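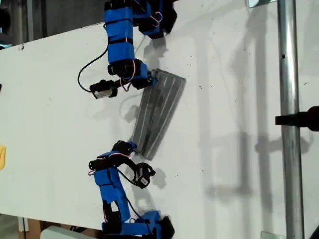

Tripathi A4 document wallets, pack of five
Reviewed by Akash Tomar, 22 Aug 2019

I keep the paperwork for a small lettings office in Clavirthorpe, and we get through a lot of plastic wallets. The cheap ones split along the bottom seam within a month, so in August I ordered a pack of Tripathi wallets to see if the extra money was worth it.

They are thicker than the ones we had. You notice it when you pick one up - it stays flat when you hold it by a corner. The opening is on the long side and there is a thumb notch, so you can get a single sheet out without tipping everything else on to the desk.

The maker says each wallet holds 166 sheets. I got that many in, but the flap would not lie down and the popper came undone twice on the way to the car. I would keep it well below that. A tenancy agreement, an inventory and a set of gas certificates fit with no trouble.

The popper is the weak point. It is stiff when new and you have to press it on something hard. One of mine was set slightly crooked and never closed properly. Wandport, who I bought from, sent another without asking for the old one back.

Labels are a mixed story. Ordinary paper labels stick well but leave glue behind when you peel them off. White spirit shifts it. Marker pen rubbed off on my sleeve, so I have gone back to slipping a card in the front.

My colleague Jonatan Nygård prefers the Stellusau version, which has a pocket for a business card and a zip. I find zips slow when I am on a doorstep, and it costs nearly twice as much.

Good points: strong seams, easy to open, does not sag.
Bad points: stiff popper, no card pocket, no choice of colour in the small pack.

I have ordered two more packs for the office.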